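Laundry chores: tips for recording good examples

Keep each recording to one chore. Opening the washer is one, picking up a shirt is another. Mixed takes are slow to label and we drop most of them.

Wipe the wrist camera before you start - lint from the sleeve gets on it.

Do the move at an even pace. If you fumble, carry on and mark the take as a retry. Retries are useful to the model.

Aim for 500 takes per chore. Dwight Morin had 358 of the washer door by October and the model still reached too low.

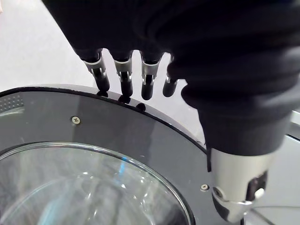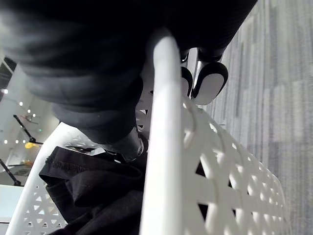 Dark clothes need more takes than light ones. Folds are hard to pick out when everything is black, so change how the garment lies each time. A black one on a white chair at least gives you a clear outline to work from. Do 17 takes that way, then move it to a dark surface and do 17 more.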